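How Do You Teach a Robot to Pick Things Up?

Think about the first time you tied your shoes. Somebody probably showed you how. Then you tried it yourself, got in a tangle, and tried again. After lots and lots of turns, your fingers just seemed to know what to do.

Robots can learn that way too! Inside a learning robot is a computer program that starts out knowing next to nothing about picking things up. It doesn't know what an egg is. It doesn't know that squeezing too hard is a bad idea. So people show it examples, and the program looks for patterns in them.

What is an example?

An example is one complete try at a job, saved from start to finish. Say the job is "pick up the round thing and put it on the shelf." A person steers the robot through the whole job while the computer writes down two kinds of information.

The first kind is what the robot's camera saw. That's a long string of pictures, a bit like a flip book.

The second kind is what the robot did. Did the arm move left? Did the fingers open or close? How far?

Put those together and the program can start matching them up. When the camera sees this, the arm does that. One example isn't much to go on, so the team at Casden, a robot learning lab in the town of Grornwood, keeps making more. Their newest collection is called Escobedo, and it has 3141 examples in it. Imagine doing the same chore that many times!

Practicing in a pretend world

Many of those examples come from a simulation, and a simulation works a lot like a video game. The robot is drawn by a computer, and so is everything it touches. Rules inside the program decide how things fall, slide and bump into each other.

Why bother with a pretend world? For one thing, you can drop a pretend egg all day long without needing a mop. You can also change the whole room in a blink. Hayley Ashworth builds the pretend rooms at Casden, and her favorite part is choosing the colors and patterns. One room might have plain white walls. The next might have swirly marble, or bright green bars, or wood in colors you'd never find in your own kitchen. 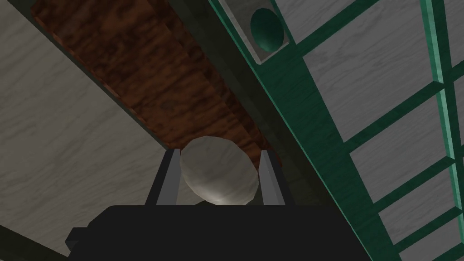 The robot's two fingers with an egg-shaped object between them, in a world made by a computer.

All that mixing and matching has a serious purpose. Suppose every example showed a white ball on a blue table. The program might decide that the blue table is the important part! Then, if you moved the ball to a yellow table, the robot could be completely stuck. When the backgrounds keep changing, the program has a better chance of learning to pay attention to the ball.

Who does the steering?

People do! Neville Pilkington is one of the drivers. He holds a controller in his hand, and when he moves it, the robot on his screen moves as well. Pressing a button closes the fingers. It takes practice to get good at it, and Neville says his first week was mostly bumping into shelves.

Drivers don't do the job the same way every time. They might come in from the left on one try and from the right on the next – and that's great, because it shows the program there's more than one way to do it.

They also save some tries where things go a little wrong. Maybe the fingers miss, so the driver backs up and lines the arm up again. Those examples are really useful. A robot that has only seen perfect tries may have no idea what to do after a mistake.

Sorting the good from the muddled

After the driving comes the checking. At Casden, two people watch each example. Did the job get finished? Did the recording stop too soon? Does the label match what the robot did? If the label says "put it on the shelf" and the robot put it on the floor, that example has to be fixed or thrown out. A learning program believes what you show it, so muddled examples can teach it muddled habits.

Try it yourself

You need a friend, a spoon, a bowl and three small things to pick up, such as a grape, a button and a ball of paper.

Your friend is the robot and holds the spoon. You are the driver. Using only words like "left," "down" and "stop," get each thing into the bowl. Write down every instruction as you go.

Now move the bowl and read your old list out loud, word for word. Does it still work? What would you need to change? Try making a second list for the new spot, then swap places so you get a turn at being the robot.

Words to know

Simulation: a pretend world run by a computer.
Gripper: the part of a robot that grabs and holds things.
Label: a few words that tell what happens in an example.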